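What is a jellyfish?

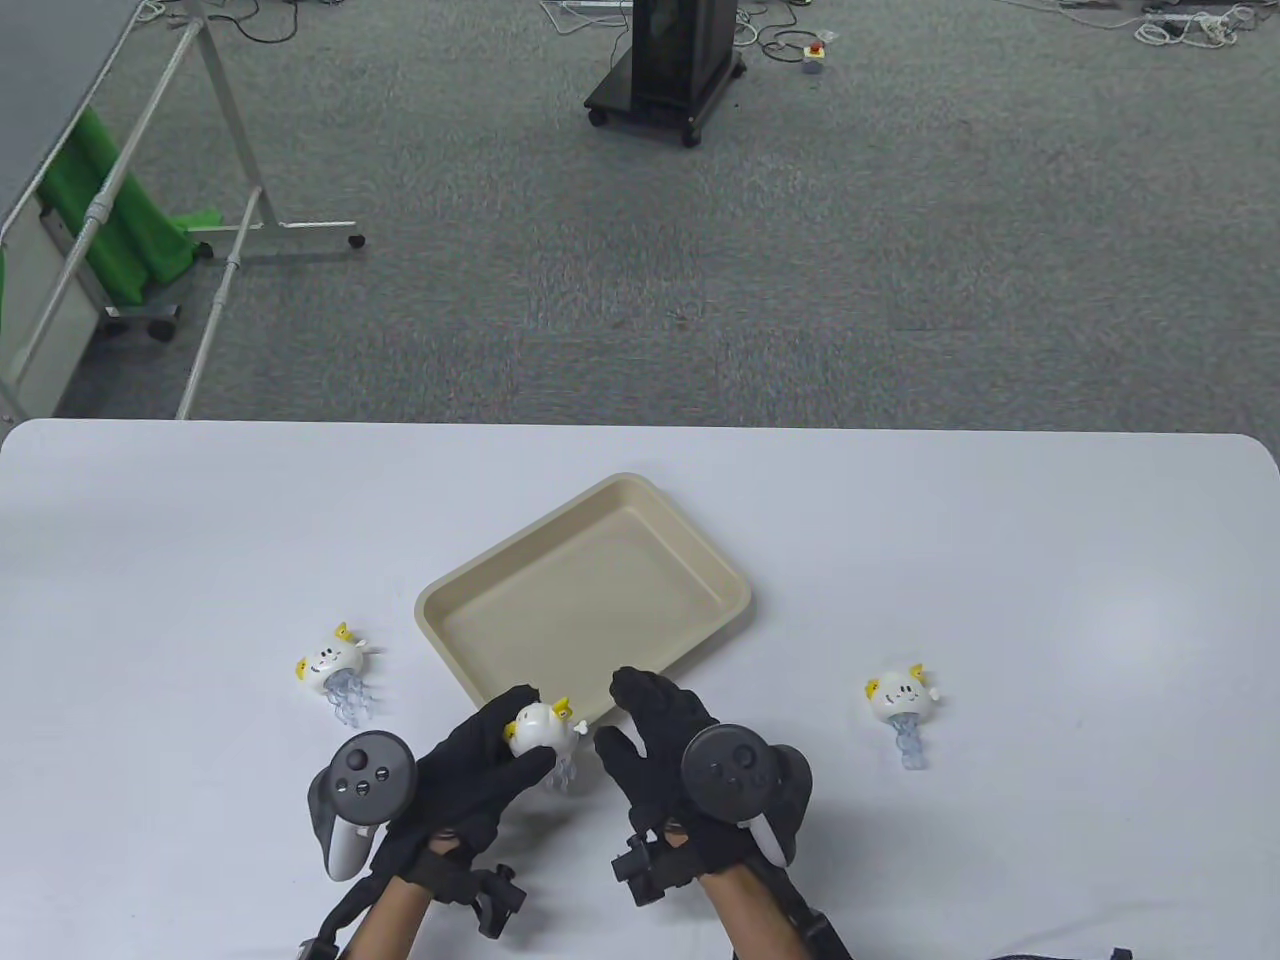

Toy jellyfish often have faces. Real jellyfish have no face at all.

A jellyfish is not a fish. Fish have a backbone, gills and fins, and a jellyfish has none of these. It has no brain, heart or bones either. Most of its body is water.

The round top part is called the bell. To swim, the jellyfish squeezes its bell and pushes water out behind it. It cannot swim very fast, so ocean currents carry it most of the way.

How do jellyfish eat?
Tentacles hang down from the bell. They are covered in tiny stinging cells. When a small fish or shrimp brushes against them, the cells fire and the animal is stunned. The jellyfish then moves the food to its mouth, on the underside of the bell. Waste comes out of the same opening.

What colour are they?
Many are see-through. Others are blue, pink, brown or yellow, and some glow in the dark.

Staying safe
Jellyfish can sting even when they are dead and washed up on the sand. Look, but don't touch. If you are stung, get out of the water and tell an adult or a lifeguard straight away — some kinds are very dangerous.

Words to know
Bell: the round top of a jellyfish
Current: water moving in one direction

Written by Sajib Herath
Last updated 5 June 2023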